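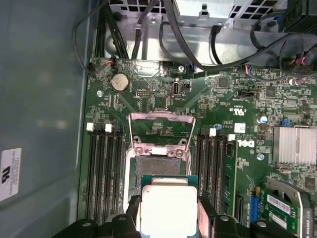 Right, stretch wrap. I've been sent the same brochure three times now, so I'm going to go through it in public. Thread.

**/2**
The brochure is from Vendutent and it's for a pre-stretched pallet film called Vulano. The headline claim is "up to 55% less plastic per pallet". Those first two words are doing a lot of lifting.

**/3**
Less than what? I had to go to the small print on the back page. The comparison is against hand wrap put on by someone who hasn't been shown how. No gauge given for the old film. No number of turns. No pallet height.

**/4**
We buy film for a warehouse that sends out mixed pallets – paint tins, bagged mortar, cartons of fittings, all on the one load some days. Nothing about our pallets is square. The pallet in the brochure is a perfect cube of identical cartons. I could wrap that in gift ribbon and get it down the highway.

**/5**
So I rang and asked for the test data. Got a very pleasant call back from Fiorella Sala in their sales office, who sent me a two-page PDF. Page one was the brochure again in a different colour.

**/6**
Page two had a table. Load tested: 400 kg. Our mortar pallets are well over double that. She said it would "scale". I asked if anyone had tried it. She said she'd find out.

**/7**
To be fair to her, she did get back to me, and the answer was no. I'd take a straight no over another brochure any day of the week.

**/8**
Now the price. They quote by the roll, and per roll Vulano looks cheap. It is also a shorter roll on a lighter core. You have to get the metres, the width and the net weight without the core, and then do your own sum. Every supplier in this trade knows you have to do this and none of them will put it all on one line for you.

**/9**
Same trick Drevameck was pulling with carton tape a few years back, by the way. "New lower price per roll." Yes, and new fewer metres per roll. I still have that carton on a shelf as a reminder.

**/10**
When I did the sum per metre, Vulano came out dearer than what we use. That can still be fine! If you really do use a lot less film per pallet, you can pay more per metre and come out ahead. But then the whole thing hangs on the 55, and we're back at post 3.

**/11**
Somebody will say "just get a trial". We did. The offer was 2 free cartons if we signed to buy for a year should we be "satisfied". There was no line in it that said who decides if we're satisfied. I crossed that part out, sent it back and got the cartons anyway. Ask for things.

**/12**
Trial notes, for what they're worth. We used our normal crew on normal loads, and I weighed the film off each pallet where I could get it back from the local drops.

**/13**
Square loads of cartons: it saved film. I'd call it about a fifth by weight. Good, and I'll say so. A fifth is a decent number and they could have printed it.

**/14**
Mixed loads: next to nothing. The crew put on extra turns because the film felt thin to them and they didn't trust it on the corners. You can tell them to stop doing that. You try telling them.

**/15**
Mortar: I pulled the trial after 3 pallets. The film split where the bag edges stuck out and we ended up going over the top with our old stuff. So on those we used more plastic, plus the labour.

**/16**
The other thing I'd like someone to explain is the "greener" badge on the roll end. It's a leaf. There's no standard under it, no recycled content figure and no scheme name. I asked. It's a design element, apparently.

**/17**
Our recycler takes clear film in bales and couldn't care less whose leaf was on it. He did ask what the tackifier was, and whether the paper cores were coming out first. Better questions than anything in the brochure.

**/18**
People have asked if a machine changes the answer. Probably, some. We had a quote for a Hegyi turntable wrapper in March and the machine does its own pre-stretch, so you'd feed it ordinary machine film and wouldn't be buying Vulano in the first place. Vendutent didn't bring that up.

**/19**
Things I'd ask any film seller before giving them a carton's worth of floor space:
- micron, width, metres, net weight, all in writing
- what film and how many turns the saving is measured against
- heaviest load tested, and what shape it was
- what the price is after the first order

**/20**
Vendutent's price list is dated 2/4/20 and says it's subject to change without notice, so if you're reading this later, do the sum again with whatever they're quoting you.

**/21**
Where we've landed: Vulano on the carton line only, one order, no contract. Old film for everything else. I'll weigh it again when the order runs out and post the numbers, good or bad.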